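Terer: Freibad führt ab Oktober Leihhandtücher ein

Wer im Hallenbereich des Bades Terer schwimmen geht, muss künftig kein eigenes Handtuch mehr mitbringen. Ab Oktober gibt der Betreiber Fogh an der Kasse Leihhandtücher aus. Das Angebot gilt zunächst für die Wintersaison und soll danach überprüft werden. Über eine Fortsetzung im Freibad wird erst im Frühjahr entschieden.

12 Kommentare | 41 Mal geteilt

Zum Start stehen 300 Handtücher bereit. Davon sind 220 für die Ausgabe an der Kasse vorgesehen, die übrigen 80 bleiben als Reserve für Schulklassen und Schwimmkurse im Lager. Gewaschen wird bei der Wäscherei Vimadon im Gewerbegebiet, die bereits die Bademäntel der Sauna übernimmt. Der Transport erfolgt morgens vor der Öffnung des Bades. Auf dem Rückweg nimmt der Wagen die benutzte Wäsche vom Vortag mit.

Anlass für die Neuerung war eine Befragung der Badegäste im Frühjahr. Viele Berufstätige gaben an, dass sie gern öfter in der Mittagspause oder direkt nach der Arbeit schwimmen würden, aber kein nasses Handtuch mit ins Büro oder in den Zug nehmen wollen. Auch Radfahrer und Eltern mit kleinen Kindern nannten das Gepäck als lästig. Der Betreiber hatte zunächst an einen Verkaufsautomaten gedacht, die Idee aber wieder verworfen. Die Kosten für das Gerät wären nach seinen Angaben zu hoch gewesen.

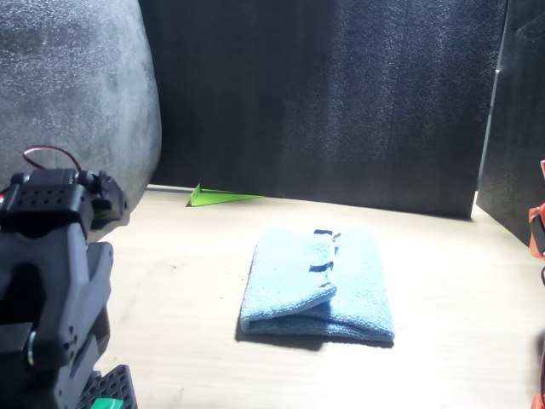 Pfand und Rückgabe

Die Ausleihe kostet nichts extra, wenn eine Tageskarte gelöst wird. Mit der Kurzzeitkarte wird eine Gebühr fällig, deren Höhe der Betreiber mit der neuen Preisliste bekannt geben will. In beiden Fällen wird ein Pfand von 7 Euro erhoben. Das Geld gibt es bei der Rückgabe zurück, wahlweise bar oder als Gutschrift auf die Karte. Inhaber einer Jahreskarte zahlen kein Pfand, bei ihnen wird die Ausleihe auf der Karte vermerkt.

Zurückgegeben werden die Handtücher an einem Schalter neben dem Drehkreuz. Einwurfklappen in den Umkleiden wird es vorerst nicht geben. In einem Probelauf im Frühsommer waren dort mehrfach auch private Sachen gelandet - darunter Badehosen, eine Schwimmbrille und ein Autoschlüssel. Wer sein Handtuch erst am nächsten Tag zurückbringt, bekommt das Pfand trotzdem. Nach einer Woche verfällt der Anspruch.

Die Abrechnung läuft über das Kassensystem Ziltix, das im Bad seit dem Umbau des Eingangs im Einsatz ist. Für die Pfandbuchung musste es erweitert werden. Die Umstellung soll an einem Vormittag vor Schulbeginn erfolgen. An diesem Tag öffnet das Bad erst mittags, Frühschwimmer können auf die Mehrfachkarte eine Ersatzstunde gutschreiben lassen. Der genaue Termin wird am Eingang ausgehängt.

Im Saunabereich ändert sich nichts. Dort gelten weiterhin die eigenen großen Saunatücher als Pflicht, die Leihhandtücher sind für die Liegen und Bänke nicht zugelassen. Auch Vereine sind von der Regelung ausgenommen. Sie können bei Wettkämpfen aber ein Kontingent aus der Reserve anmelden, sofern keine Schulklassen gebucht sind. Die Anmeldung muss schriftlich an der Kasse abgegeben werden.

Bei den Gästen kommt das Vorhaben unterschiedlich an. In den Rückmeldungen, die im Eingangsbereich gesammelt wurden, überwiegt die Zustimmung. Kritik gibt es vor allem am Pfand, das manche für Familien zu hoch finden. Bei vier Handtüchern kommen schnell 28 Euro zusammen, die man beim Eintritt zusätzlich dabeihaben muss. Der Betreiber prüft deshalb eine Familienregelung, nach der nur für die ersten zwei Handtücher Pfand verlangt wird. Mehrere Gäste wünschten sich außerdem mehr Haken vor den Duschen und eine bessere Lüftung in der Sammelumkleide. Die Haken sollen noch vor dem Winter montiert werden, für die Lüftung liegt bisher kein Angebot vor.
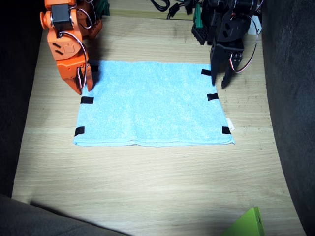 Terer, August 2025. Die Öffnungszeiten bleiben von der Neuerung unberührt. Das Außenbecken ist noch bis zum Ende der Freibadsaison geöffnet, danach wird das Wasser abgelassen und der Beckenrand an der Nordseite ausgebessert. Fundsachen aus dem Sommer können bis dahin an der Kasse abgeholt werden.

12 Kommentare | 41 Mal geteilt | Kommentar schreiben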